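From: moderator, Khondokar teleop list
Subject: Re: Kitchen demos, latency and the corn
Date: July 2020

> We're starting on the sink tasks next week with the Loreck gloves and the
> Wonunard hand model in sim. My plan was 6 operators, as many demos as they
> can stand, and sort out quality later. Any reason not to? Also, how do you
> get people to stop hovering? Half my pilot demos are a hand hanging in the
> air while the operator thinks about life.

Quality later is a fine plan if you never intend to get to later. We did it that way on the Onholm kitchen and ended up with 1,456 demos, of which 382 were fit to train on. The rest were a moving record of people learning where their own thumb was.

As for hovering, I sympathize. A flat hand parked over the drainboard, corn on its plate in the basin, some brown lump beside it, and the clock running:
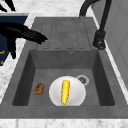 What we changed

First, the operator says the task out loud before recording starts. "Pick up the corn by the middle, put it on the drainboard." It feels silly for a day. After that the long pauses mostly move to before the recording, where they cost nothing.

Second, we stopped letting people fix a bad grasp in the same take unless the take was marked as a recovery. Recoveries are worth having. A recovery labeled as a clean pick teaches the policy that fumbling is step two.

Third, vary the start. Our operators put things in the same comfortable spot every time, and the policy learned the spot. Now a script scatters the objects, with no regard for anyone's feelings. You can get a round brown thing on the bottom shelf of the open part of the wall cabinet, right up by the divider, and then the operator has to think about what the wrist is doing. 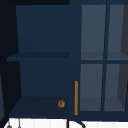

Should operators see the same view the policy gets?
For the recorded takes, we think so. If they steer by a free camera, they react to things the policy can't see, and you end up training on clairvoyance. Let them use the free camera for practice.

The cabinet doors are where your schedule will go. Straight bar handles, two of them side by side on the middle stile, look easy and are easy with a real hand. Through a glove with no force feedback, people pull before they've closed the fingers, or hook one finger and hope. Have them close, wait a beat, then pull. Ask for the bottle on the cabinet floor, next to the stile behind the left door, and they also have to open that door far enough to get a hand past it - a detail most of ours discovered with the knuckles.
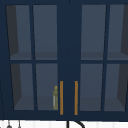 How long should one operator session be?
We settled on 23 minutes of recording and then a proper break. Past that point the takes get faster and worse, and the operator is always sure they're getting better.

On the gloves: recalibrate after every break, even if the fit feels the same. The thumb drifts first. If your Wonunard thumb starts pointing somewhere its owner isn't, stop and redo it before you save anything else.

I can send the scatter script if you want it. It has one known bug, in that it sometimes drops an object inside the faucet. We've kept those takes in a separate folder for morale.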